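Minutes, working group on household machines, Trernow
Jul 4, 2025

1. The minutes of the May meeting were accepted with one correction: Leitner is the supplier, Skonder is the software.

2. Towels. Folding works well if the towel is put down flat. After over 100 trials, the members agree that this is ready to show at Puvidholm.

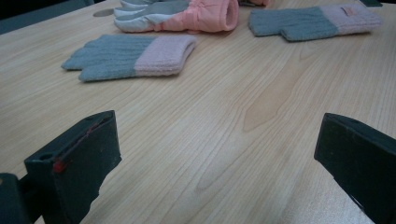

3. Gloves. Sorting gloves into pairs is still too difficult for the machine. It was said that the two gray-blue knit gloves with pink cuffs should be an easy match, but the padded one lying between them has pink on it too, and a program that looks mostly at color can choose wrong. One member asked if a shop could use this already. The answer was no, not without a person beside it.

4. Next steps. Leitner will be asked for the price of 4 softer fingertips. The glove task stays on the list. Decision on socks is moved to the next meeting.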